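Flukum Upholstered Storage Ottoman: Review After One Winter and Most of a Spring

Version tested: large, light gray woven fabric, flat top
Use: folding surface, footrest, occasional seat
Assembly: by buyer, hex key supplied

I bought the Flukum in November to replace a slatted bench at the end of the bed. The bench was fine to sit on and bad for everything else. Small items fell through it, and the slats left lines across anything that sat there overnight. What I wanted was a flat, padded surface at a workable height, with closed storage under it, that would survive being used every day as the place where laundry gets sorted.

Two other products were on the list. The Jeltero bench has a tufted top, and the buttons rule it out as a work surface. The Paiva cube is well made but too small to fold a bath towel on. The Flukum was the only one of the three with a plain top and no piping across the middle.

Construction

The box is a knock-down design. Four side panels, a base, and a hinged lid ship flat in one carton. The sides lock together with cam fittings at the corners, and the base drops into a groove before the last side goes on. The order matters and the instruction sheet does not stress it. If you close the fourth side first, you will be backing out cams to get the base in.

The lid is a board with foam on top and fabric stapled underneath. The staple line is straight and evenly spaced. A thin dust cover hides the raw edges of the fabric. On my unit the dust cover was loose at one corner and I put in 2 staples of my own.

The hinges are the weak point of the hardware. They are light stamped steel, and the screws supplied are short. I replaced them with screws one size longer after checking that they would not come through the board. The lid stay is a simple friction arm. It holds the lid open at a single angle and nowhere else. A soft-close stay would have added little to the cost, and I would have paid for it.

Height and stability

Seat height is right for sitting to put on shoes. As a folding surface it is low. You either kneel or bend, and after a full load of laundry I notice it in my back. This is a limit of the category. A surface tall enough to fold on comfortably would be too tall to use as a footrest.

The feet are short plastic glides. They work on carpet. On my wood floor the box crept toward the wall whenever someone sat down hard, and felt pads made it worse. Rubber cups fixed it.

The stated load limit is 300 pounds. I did not test to that figure. With one adult seated at the front edge the side panel does not bow, and the lid does not creak. With two people it creaks.

The top as a work surface

The foam is firm. A hand pressed flat sinks in a little and the surface recovers quickly. That firmness is the main reason to choose this model over a softer one, as a shirt folded on soft foam shifts under your hands and the creases wander. The weave is fine enough that knits do not snag on it, and it has enough grip that a folded garment stays where you leave it. Slick polyester is the exception and will slide if the stack is tall.

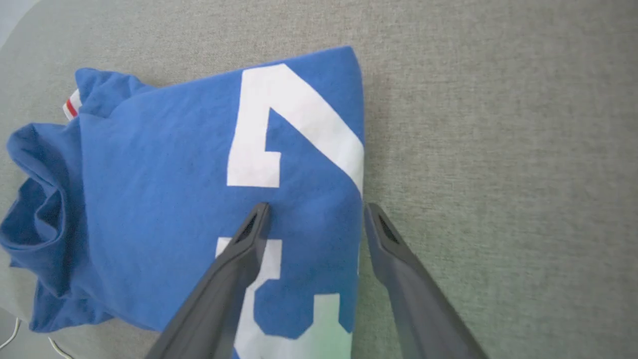
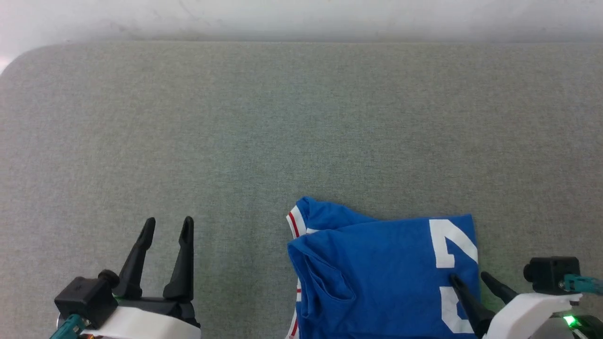 A blue shirt on the gray weave.

Corners are rounded, with the fabric gathered and stapled below. There is no hard edge to catch a shin. The gathers are neat on 3 of the four corners of my unit. The last has a small pleat that faces the wall, and I left it alone.

Fabric and cleaning

The care label says spot clean only. The cover does not come off. For me this is the largest mark against the product, and anyone with a pet or a small child should weigh it before the price. I have had two spills so far. Plain water came out with a towel and left no ring. Coffee with milk took three passes with a dilute dish soap solution and a wait overnight between the second and third. A faint outline remained, visible in low sun and at no other time.

Lint is a moderate problem. Dark towels shed on the light gray and the weave holds the fibers. A rubber brush lifts them better than a sticky roller, which leaves the surface slightly tacky if you press hard. The vacuum brush attachment also works.

Pilling began after roughly 8 weeks and only along the front edge, where people sit. I went over it once with a fabric shaver on its highest guard setting. It has not come back to the same degree.

Storage

Interior capacity is good for the footprint. It takes a queen comforter, folded and compressed by hand, with room for a set of sheets on top. The inside is lined with a thin nonwoven material that is glued to the panels. The glue had a smell for the first week with the lid closed. I left the lid open during the day and it faded.

There are no vents. Put nothing away damp. The Brorex divider set fits inside with a gap at one end and turns the space into compartments, but it is sold separately and I would not call it necessary. A couple of cardboard boxes cut down to height do the same work.

Lid clearance needs a check before you buy. The lid swings back past vertical, and the box has to stand a few inches off the wall or the foam rubs. Mine did rub for the first month -- there is a slight flat spot on the rear edge as a result.

Comparison

The Jeltero is the better seat. Its foam is deeper and its hinges are heavier. The Paiva has a removable cover and better feet. Neither gives you a wide, flat, firm top.

Changes I would ask for

Longer hinge screws in the hardware bag. A zippered cover. Rubber feet as standard. A line in the instructions, in bold, about fitting the base before the fourth side.

Rating

Frame and panels: good
Hardware: fair
Top surface: very good
Fabric care: poor
Storage: good

I would buy it again at the sale price. At full price I would wait.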